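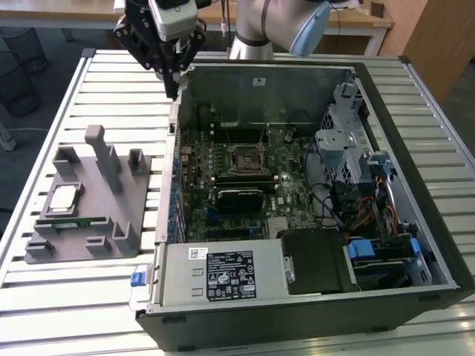
Notebook, Brudier bench, October

Fan noise, second go

Really pleased with today. The old office tower is finally quiet enough to sit next to, and it cost us nothing but a bit of patience and a cotton bud.

Started at 9.30 with the machine idling, lid on, heating off so the room was as still as it gets. The rear fan was turning at 1,205 rpm and had that dry, ticking whirr you stop noticing until it goes away. I'd blamed the bearing last time. Wrong! With the fan out on the bench and spun by hand it ran freely, no grit, no wobble. What it did have was a grey felt of dust along the leading edge of every blade, and one blade had far more of it than the rest. So it was out of balance, and the whole back panel was humming along with it.

Cleaned it with a soft brush first, then a barely damp cotton bud for the edges. Hold the hub still while you do this, and don't let an airline spin it up. Left it to dry over lunch.

Put it back on the rubber pegs from the Tadidano box (the longer ones, the short ones tear if you pull at an angle). Lovely difference straight away. The hum in the panel has gone completely and what's left is mostly air.

Then the fan curve. The old one jumped up a step at every little burst of work, so I flattened the bottom end and let it wait six seconds before it reacts. It now idles at 772 rpm and you have to lean in to hear it - I kept checking it was still turning.

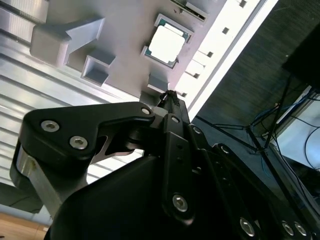 Paste

While the cooler was off I tried the Wudness paste. It's stiffer than what we had before and wants a minute in a warm hand before it will leave the tube nicely. One small blob in the middle, cooler straight down, screws done up crosswise a little at a time. Lifted it again to look and the spread was even right out to the corners, so I cleaned the lot off and did it afresh for real.

Ran Bang for two hours in the afternoon, all cores loaded. No throttling, and the fan ramped up smoothly with none of the hunting up and down we had in the summer. I'm delighted with that.
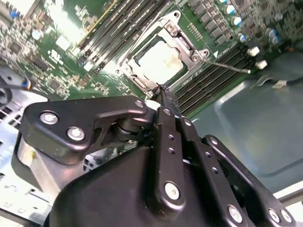
Is it worth putting in a bigger fan as well?

Only if the case has holes for one. A larger fan can shift the same air at a lower speed, but an adaptor plate is one more thing to rattle.

Still to do: the power supply fan, now easily the loudest thing in there. Order more long pegs. The soft brush is back in the top drawer, please leave it there.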